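Nesting, stacking and the break room cups
Speaker notes, Whitlock staff afternoon, December

Okay, start slow. Say hi, say thanks for coming back from lunch. Slot is 20 minutes, so keep an eye on the wall clock and skip the Nusby story if I'm past the halfway mark.

Opening: ask for hands. Who has opened a kitchen cabinet this week and had a cup fall out? (Wait. There will be hands.) Tell them about my cabinet at home, the one over the toaster, where I once squeezed in a whole set of Soko mugs with the handles all pointing different ways. I love those mugs! They're terrible to store, and I'm still buying them.

Then the count. Before we reorganized the kitchens at Etora we took everything out and lined it up on the floor – 131 cups, for an office where most people carry their own bottle. Let that number sit for a second. Someone usually laughs.

Main part, stacking versus nesting. People mix these up, so go easy. Stacking is one thing sitting on top of another. Nesting is one thing sitting down inside another, and that's where you get your shelf space back. What you want is a cup that tapers, wider at the rim and narrower at the base, with no handle. Pass the samples around here (remember to get them back this time).

Mention color. I like 2 colors at most, and I like them plain, so you can see at a glance what belongs with what. Pale green and tan are my current favorites.

Next two slides together, don't rush them. 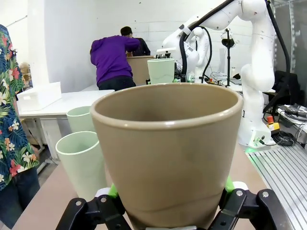
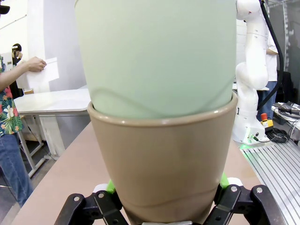
Now the rules for the shelf. I stop at 4 cups in a nest. Any more and they start to wedge, and then you have somebody at the sink twisting and swearing. Let them dry all the way before they go in, overnight if you can stand the mess. Tallest nests at the back. Kids' stuff goes low.

If there's time, do the Nusby story – the drawer, the soup bowls, the phone call. Keep it short, it always runs long.

Questions. Somebody will ask about glass. I don't nest glass, I've lost too many that way. Somebody else will ask about lids, and lids are a whole other talk, so send them to the handout, back page.

Collect the sample cups before the coffee break. Laptop charger is under the podium.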